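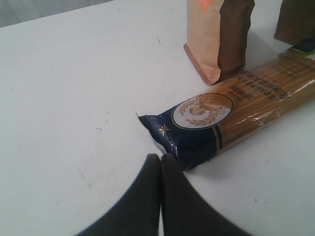
Minutes taken by Orla Penry, Secretary, Grundale Food Cupboard

Meeting of 15 Aug 2020, back room, 11 am. The July minutes were agreed after the word "generous" was struck from the item on Rimex.

1. Dried goods
A packet of spaghetti and a brown paper bag were put on the white table for members to look at. The packet is navy at the sealed end, with a bird and laurel badge, and has a long clear window. The word SPAGHETTI is in English and the rest of the small print on the window is in Chinese. One member liked being able to see the pasta. Another asked how families were meant to read the cooking time. The Secretary was not persuaded that "everyone knows how to cook spaghetti" is an answer.

2. Offer from Pastska
Pastska has offered 236 packets at a reduced price, delivery extra. The delivery charge was not in the letter. It was pointed out that the last bargain of this sort sat on the bottom shelf for 6 months. Agreed to ask for the full cost in writing and to order nothing until it comes.

3. Paper bags
Rimex says its paper bags will hold a week's dry goods. Members doubted this, having carried them. A trial of two bags, filled with tins and pasta and walked to the bus stop and back, was agreed. No member offered to do the walking, so it falls to the Secretary.

4. Shelving
The chair reported that the new shelf is "nearly up". The same was reported in July. Noted.

5. Any other business
A request for a label printer was turned down by 6 votes to 2. Labels will go on being written by hand, in capitals please.

Next meeting to be fixed once Pastska has replied.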